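Rules for Robots (and for the People Who Stand Near Them)
by Shalini Bhatt

Hello! I work at Rorstead, where my job is writing rules for robots. Yes, that is a real job, and no, I don't get to wear a cape. When I tell children at school visits what I do, somebody nearly always asks whether the robots listen to me. They don't have ears, so I have to be sneakier than that. I write rules that people turn into computer code, and I write rules that people have to follow themselves.

You have rules like these too. Don't run with scissors. Look both ways. Wait until the roundabout stops before you jump off. Most of them are there because a person can get hurt, or because something gets broken and then everybody is cross.

Rule one: keep your fingers to yourself

A robot's fingers are called a gripper. There are usually two of them and they pinch together, a bit like your thumb and first finger when you pick up a crisp. Our rule says the fingers should be kept closed when the arm is moving about with nothing to carry.
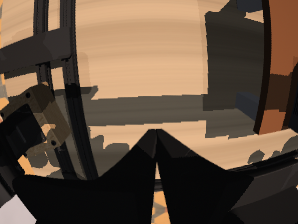
Why closed? Try walking round your kitchen with your arms stretched out wide and see how long it takes before you knock something over (ask first, please, and stay away from the glasses). A small shape is easier to steer than a big one, and that goes for robots as well as for you.

The second half of the rule is for people. If the arm has power, your hand stays outside the edge of the table. It doesn't matter if the arm looks fast asleep. A robot that is waiting and a robot that is switched off look exactly the same!

Rule two: everything has a place

Before any job starts, we decide where things go. At Rorstead we call this the Bomia sheet, after the cat who used to sit on it. It is a drawing of the table with the mat marked on it, and the thing to be picked up goes on the mat. For this job the thing is a network switch, the sort of box that lets lots of computers talk to each other. The mat can be turned at an angle if the sheet says so, but it has to match the sheet.

We also have a rule about small stuff. Little pieces should be kept clear of the mat, so that an arm reaching for the big box doesn't sweep them away.
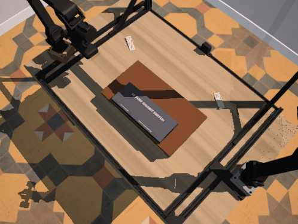
Rule three: look before you grab

This is my favourite, and it's the one I break most often at home. The robot has to look first, then open its fingers, then move in. It must do them in that order every time. My friend Quách, who writes the code, put in a pause of 2 seconds after the looking part. I thought that was much too long when I first saw it – I was nearly hopping on the spot – but it gives a person time to shout "stop" and press the big button.

Shadows make the looking part harder. A dark shadow lying across a dark box can hide where the box ends, and a computer may guess the edge in the wrong place. So the rule says: if you aren't sure where the edge is, don't grab. Look again.

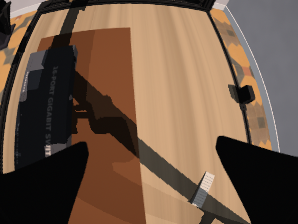 Jetitico for Juniors, Issue 19

Rule four: take turns

Now it gets tricky. What if there are two arms at one table? Have you ever reached for the last biscuit at the same moment as your brother or sister? Then you know the problem already, and robots can bump each other much harder than you can.

Our rule is that each arm has its own side. The middle is shared, and before an arm goes into the middle it has to ask. It asks with a tiny message to the other arm's computer, which answers yes or wait. If no answer comes at all, that counts as wait.
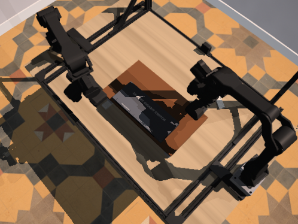

Long boxes are the hard ones, as both arms may be needed, one near each end. Then they have to move at the same speed, or the box gets twisted. You can try it with a friend and a ruler. Each of you holds one end with two fingers, and you walk across the room without talking. It's harder than it sounds, and if you let go, you've just found out why we practise on a computer first, in a pretend room where a dropped box costs nothing.

The whole rule book has 577 lines in it now. Some of them are very dull (there's a long bit about cables), but I still add a new one whenever a person spots something we missed. If you think of a rule for a robot, write it on a piece of paper and ask a grown-up to try being the robot. Do exactly what the rule says and see what goes wrong. Then cross it out and write a better one.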